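The Wednesday Shift

By the time the rain quit, we had the whole Granddale workshop to ourselves, and the left arm had finally stopped arguing with the right one.

I say "we." I mean me and the two arms, which I had started calling Prevotley and Khan after the street corner where I caught the bus. Prevotley lived on the left side of the table and was patient. Khan lived on the right and wanted to be first at everything. All spring I had been teaching them to clear up after breakfast, and all spring they had gone for the same cup at the same moment and locked fingers like kids fighting over the last pancake!

So I rewrote the part that decides whose turn it is. It took 600 lines and most of a bag of pretzels. I loved every minute (well, not the minute where I deleted the wrong folder).

Around midnight I put out the dishes, cups and bowl and plate, smoothed the brown mat with my sleeve and typed the word I always type, which is "please."

They moved. Prevotley reached in over the rabbit tray, slow as a cat on a windowsill. Khan swung out, and I held my breath, and then Khan went for the pink cup and left the blue one alone. I yelled so loud that the dog next door yelled back.

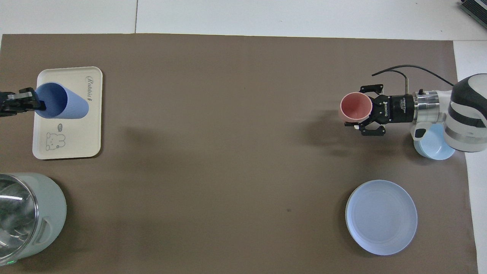 Lalano Reeve, fiction contributor and weekend arm builder

I stopped them right there, just to look. Blue cup on its side with one set of fingers at the rim, pink cup standing straight up in the other, and all that clear mat between them. My knees felt funny. I walked a lap of the shop, past the drill press and the box of dead motors, and came back, and they were still holding on.

"Okay," I told them. "Your move."

I typed "please" again and pulled up a stool.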